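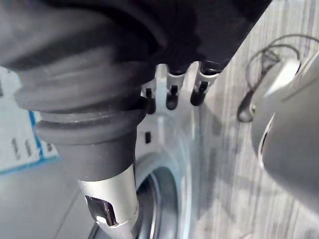 Re: Pikdale cottage hospital, date of the closure

From: Wahyudi Ngui
To: local history list

Quick one before work, sorry for the fragments.

> Does anyone know when Pikdale stopped taking
> maternity cases? My gran always said it was
> the winter before the new wing opened at
> Wurkton, but the parish magazine has it later.

Your gran is right I think. Matron's day book has the last birth in January, then nothing but minor ops and a lot of moaning about coal. 40 beds on paper, 4 of them in the corridor. The magazine was probaly going by the official notice, which came out months after the midwives had moved to Wurkton.

Admissions register is at Tandolley library, upstairs, ask for box 404. Not the ledger on the open shelf, that's laundry accounts. Shut Tuesday.

Also the Smadi bequest. Paid for the xray room, 100 pounds plus a piano. Have never found out what happend to the piano.

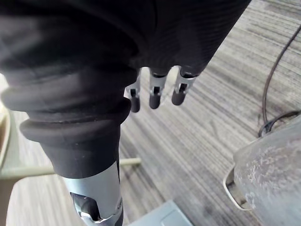

Three metal fingers under the black cover.

Will scan the day book pages at the weekend if the scanner behaves. Anyone got nurses' names from the staff photo? I have the back row, none of the front.

W.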